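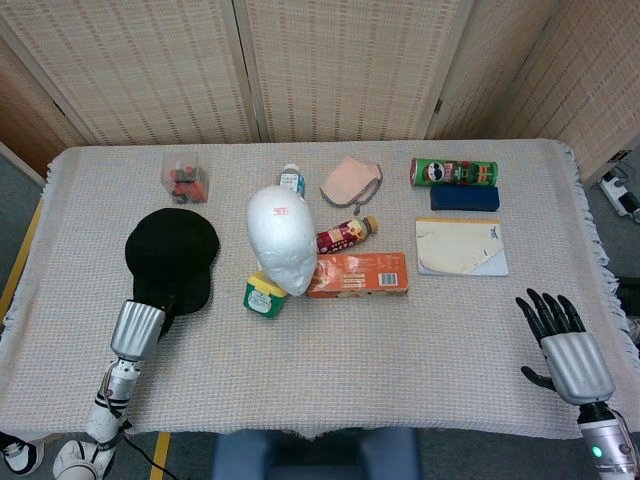
A black baseball cap on a woven tablecloth.

Hats at the Table

By Ingvild Hellström
21 Aug 2021

My grandfather would not serve a man who kept his hat on. He ran a lunch counter in Sanbridge for most of his working life, and there was a row of hooks by the door for that purpose. People grumbled and used them.

I was brought up on that rule and kept it with my own children. I no longer think it is worth fighting over.

Last October we had family over for dinner and my nephew sat down in a baseball cap. My brother told him to take it off. He asked why. My brother said it was rude, and the boy asked who it was rude to. The two of them went at it until the soup was cold. I remember the argument well and nothing else anyone said that night.

The old reasons for the rule have mostly gone. Hats used to come in from dusty roads and coal smoke, and they had wide brims that got in the way of the person in the next chair. A clean cap worn from the car to the dining room does no harm to anybody's food.

Some readers will say that manners do not need a practical reason, and that giving up something small for your host is the whole idea. I agree with part of that. If the host asks, the cap should come off, and without a speech. At my aunt's house in Trindade I would expect it.

But a host can also choose not to ask. I would take a teenager in a cap who passes the potatoes and answers questions over a bareheaded one looking at his phone. Given one thing to insist on, I would insist on the phone.

We kept two of my grandfather's hooks. They are in my hallway now, and guests may use them if they like.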